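Guest Room Walk-Through, Plukham House – Checklist with Comments

Completed by Bogdan Mihăilă, February round. Copy to Liviu Zamfir.

Dear Liviu, I have kept to your order of items this time, though I let myself wander a little in the comments, as you know I do. The upstairs rooms were done before lunch and the downstairs ones after, and I was glad of a cup of tea in between.

SMOKE ALARM – OK
Pressed and held. Good and loud, and the one on the landing answered it. The battery door on the Fakodell unit is stiff, so please use a thumb and not a butter knife.

WINDOW AND STOPS – NEEDS WORK
Opens and closes nicely, but one of the two stops has lost its screw. I put a spare in my pocket for next time and then left the pocket at home, so to speak. Until it is fixed, keep this window shut when families with little ones are staying.

BEDDING AND SOFT ITEMS – OK
Sheets sound, no frayed hems. The teal bedsheet with the yellow motifs is still my favorite in the whole house and I hope we never retire it. Please keep all bedding well clear of the heater, by a good arm's length at least.

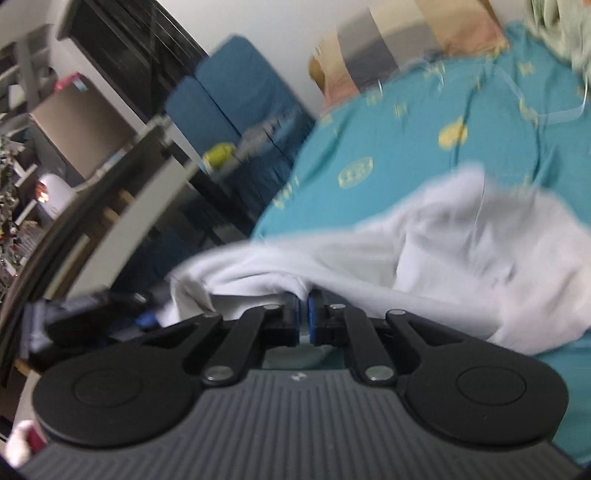 ELECTRICAL

Outlets – OK
Covers tight, no scorch marks. Tested each one with the little Wong plug tester.

Bedside lamp – REPLACE CORD
There is a nick close to the plug. I have taken the lamp out of the room and put a tag on it so it doesn't wander back by itself. The bulb is fine and can be reused.

Heater – OK, WITH A NOTE
The Virkitz heater cuts out when tipped, as it should. It is almost 29 months old now, and the feet are getting loose. Snug them up with a screwdriver and look again next round.

Extension cords – REMOVED
Found 2 of them joined end to end behind the dresser. I do understand the temptation – the outlets in that corner are in an awful spot – but one longer cord along the wall is the most we should allow.

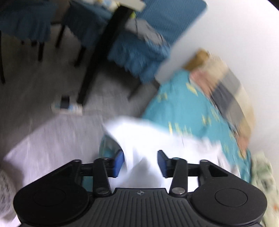

EXITS AND WALKWAYS

Door – OK
Latches without a shove and unlocks from inside without a key. The hinge squeaks, and I rather like it.

Path to the stairs – OK
Clear to a width of 710 mm at the narrowest point, by the linen cupboard. Please don't let the folding chairs creep back there.

Rug – NEEDS WORK
One corner curls. Tape it or take it up, whichever you prefer.

Exit map – MISSING
Only the hook was left on the door. I will print another and bring it over with the screw for the window stop.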